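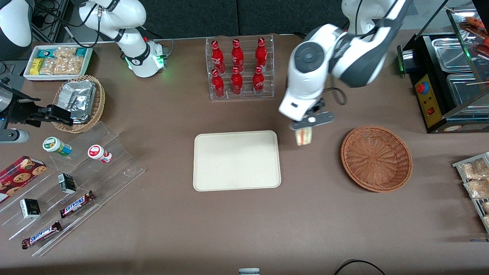
Snack counters are full of tricks, or so people say. You may have heard that stores "control your brain" with the way they put out food. That is a big claim, and big claims deserve a hard look. Start with something small, like a bottle rack. In a clear rack with two levels, the red Coca-Cola bottles at the back sit a bit higher than the ones in front. Is that mind control? It looks a lot more like good manners. If the back row were on the same level, you would mostly see caps.

So what is a display really doing? Let's take the usual claims one at a time.

Claim 1: Steps make you buy more

Stepped shelves do one thing for sure. They lift the back items so the front items don't block them. School photographers do the same with a class of kids, and it has never made anyone want to buy a fourth grader.

Will you buy more because you can see more? Maybe. You can't pick a snack you never noticed. But seeing a cracker and wanting a cracker are different things. If you don't like licorice, a very nice shelf won't fix that.

Marcela Říha sets up snack tables for the Sunday market in Trodcombe. She has been told that the top step sells best, and also that the middle step sells best. "Both people were very sure," she says. "I put the tall things at the back and get on with my day."

Claim 2: See-through wrapping means fresh food
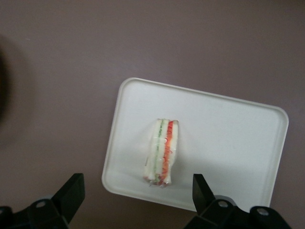 A wrapped sandwich, filling side up, on a white tray.

This one fools grown-ups too. When a sandwich is wrapped in clear plastic with the cut side facing you, you get to look at the filling. There's a green stripe and a red-orange stripe, and bright colors between pale bread do look good.

But what have you learned? You know what the cut edge looks like. You don't know when the sandwich was made. You don't know what is in the part you can't see, either. Some sandwich makers pile the filling near the middle, where the knife goes, and leave the corners plain. Next time you have a store sandwich, open it up and check before you eat it.

If you want to know whether it's fresh, look for the date on the label. Plastic wrap helps keep bread from drying out. It can't turn an old sandwich into a new one.

Claim 3: Baskets make food taste homemade

Wicker baskets turn up on snack tables all the time. Somebody decided long ago that a basket says "Grandma made this." A basket can't say anything. You could put a factory muffin in one and it would still be a factory muffin.

Baskets are light, and they stop round things from rolling off the table. Those are good enough reasons to use one.

Claim 4: A study proved it!

Be careful here. Wilfredo Marquez teaches science at the Belmonte after-school club, and he likes to ask his students three questions. How many people were in the test? What were they compared with? Who paid for it?

Say a shelf company tells you that 92 out of 100 shoppers liked its new shelf. Liked it better than what? A box on the floor? And liking a shelf doesn't mean they bought anything from it. 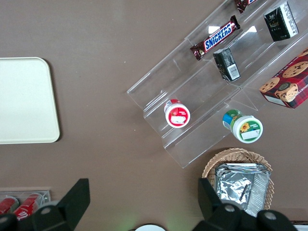
Jars on their sides and a Snickers bar farther up, all on a clear stepped stand.

Now look at where the jars are. Lying down, a jar shows you its lid, so a lid with a picture on it, like a sunflower, gets noticed. Was it put that way on purpose? You can't tell from a photo. Jars get laid down for dull reasons too, such as a shelf that slopes. A good skeptic is allowed to say "I don't know."

Test it yourself

Put two kinds of snack that your family likes equally on a table, one on a box and one flat. Leave them out one afternoon and see which goes first. The next day, swap their places and try again. If the snack on the box wins both times, you may be on to something. If the same snack wins wherever it sits, your family just likes that snack. Two days is a very small test, so don't go telling people you proved it.

More to Read
Why Are Cereal Boxes So Tall?
Does the Five-Second Rule Work?
What "Natural" Means on a Label (Not Much)
How to Read a Date Stamp
Do Goldfish Really Forget Everything?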